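What Does "Save As" Do, and Why Are There Two Saves?

By Orestis Papadakis
09/03/2011

When I was in third grade I lost a whole story about a haunted submarine. I had typed two pages of it, which felt like 1000 pages to me, and then my sister turned off the computer. Gone! I cried, I ate a sandwich, and then my dad showed me how to save. I've been a bit fussy about saving ever since, so let me show you how it works.

First, where does your work live while you're typing? It lives in a part of the computer called memory. Memory is super quick, but it needs electricity the whole time. Turn the power off and it forgets everything. It's like writing with your finger on a foggy window — you can write as much as you like, but it won't be there tomorrow.

The hard disk is different. Things you put on the disk stay there with the power off, for years if you want. Saving means copying your work from the forgetful place to the place that remembers.

So what is a file? A file is your work with a name on it. My submarine story could have been a file called submarine. Most files also have a little ending after a dot, like .txt for plain writing or .jpg for a photo. The ending helps the computer guess which program should open it. Please don't change the ending just to see what happens. (I did. The computer asked me what on earth it was supposed to do with a file ending in .banana.)

Now, folders. A folder is a place to keep files together, and you can put folders inside other folders. I have one called School, and inside it there's one called Science, and inside that there's one called Volcano. When you save, the computer wants to know two things: what name, and which folder. That's why a box pops up the first time. It's called a dialog box, because "dialog" means a talk between two people, and the computer is asking you something and waiting for you to answer.

The box usually has a list of folders, a space for typing the name, and a Save button. Some have a button called Browse too. Browse lets you go looking through your folders until you find the right one. Click on a folder to pick it, double-click to go inside.

After that first time, plain old Save doesn't ask anything. It already knows the name and the place, so it puts the new version right on top of the old one. The old one is gone.
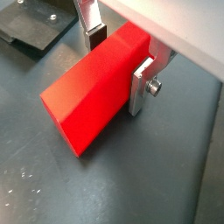
Save As is for when you want to keep both. Say you wrote a poem and you like it, but you want to try a funnier ending. Pick Save As, type a new name like poem2, and now there are two files. Mess up poem2 as much as you want! The first poem is still sitting there exactly how you left it. Just check the name at the top of the window before you start typing, so you know which one you're in.

What about names? I once had 14 files called things like "stuff" and "new stuff" and "stuff REAL one." I had to open every single one to find my book report. Now I use names that tell me what's inside, like whale report or birthday list August. Some symbols aren't allowed in names, like the question mark and the slash on a Windows computer. If you use one, the box will complain and you can try again.

How often should you save? I do it every time I finish a paragraph. On most computers you can hold down Ctrl and press S, and on a Mac it's the Command key and S. It takes less than a second, and your fingers learn it pretty fast.

If you want to practice, open any writing program and type three silly sentences. Save them as silly1. Change one word, then use Save As and call it silly2. Close everything and open them both again. Are they different? Then you did it!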